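Speaker notes – Cleaning up meshes before you share them

Slide 1. Title
Introduce myself, one line. Say the talk covers what we learned moving the Zellisdale model library from our old modeling package to the new one. Questions at the end, but stop me if a term is unclear.

Slide 2. What we had
The library held 278 models. Most came from three teams working to different rules. Some files were in inches, some in millimeters, and a few had no unit at all. Mention that the old package guessed the unit on import and never told the user what it had guessed.

Slide 3. What went wrong first
We ran a batch export with the default settings and opened the results in Vorau, our in-house viewer. The files opened. Then people started to report faces that vanished when you turned the model, and parts that came in at the wrong size. Pause here and ask who has seen this. Usually most hands go up.

Slide 4. Normals

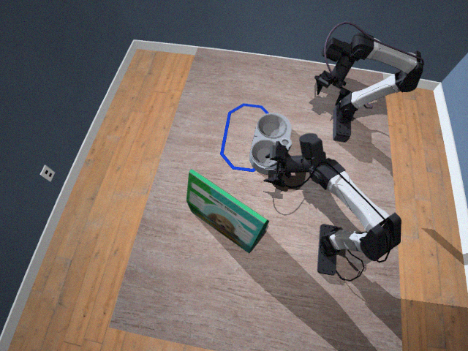
Flipped normals were the most common fault. A face has a front and a back, and many renderers skip the back to save time. If the normal points the wrong way, you look straight through the surface. Floors are a good place to check, as they are large and flat and you notice a hole right away. On a floor like this one, with orange planks running down the side of a paler wood, check the border strips separately from the middle if they were built as separate pieces. Thin trim is worth a look too. The fix in most packages is one menu command, but run it per part. Running it on a joined mesh gave us bad results.

Slide 5. Scale
Set the unit in the file before export, and write it in the file name as well. We use the suffix _mm. Demo: open the Sobczak bracket, show it at the wrong size, then change the unit and reload. The bracket should read 60 mm on the long side. If the demo machine is slow, skip the reload and go to the next slide.

Slide 6. Doubled vertices
Two points in the same spot look like one point. They cause dark seams in shading and they break smoothing. Merge by distance, with a small value. Start low and go up. We set it too high once and lost the threads on every screw in a folder.

Slide 7. Textures

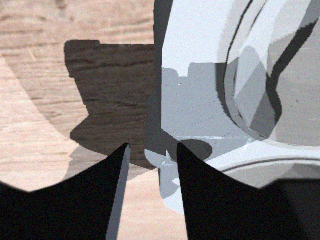 Pale wood grain on the table surface, seen between the gripper fingers.

Keep textures next to the model and use relative paths. Full paths work on your machine and nowhere else. Wood is fairly forgiving when the mapping is a bit off. Printed labels are not, so check those by eye. We also cut texture sizes where the part was small. One folder dropped from 375 MB to a size we could send by mail.

Slide 8. The check script
Name of the script is Penance. It was a joke and it stuck. It tests units, normals, doubled points and missing textures, then writes a plain text report. It does not fix anything. We tried automatic fixes in version 2 and took them out again in March – too many silent changes.

Slide 9. What I would do first
Pick one unit. Run the check on ten files by hand before you run a batch. Keep the originals in a read-only folder.

Slide 10. Questions
Likely ones: does the script read assemblies (partly), and can it run on a server (yes, no display needed). Leave the link to the notes on screen.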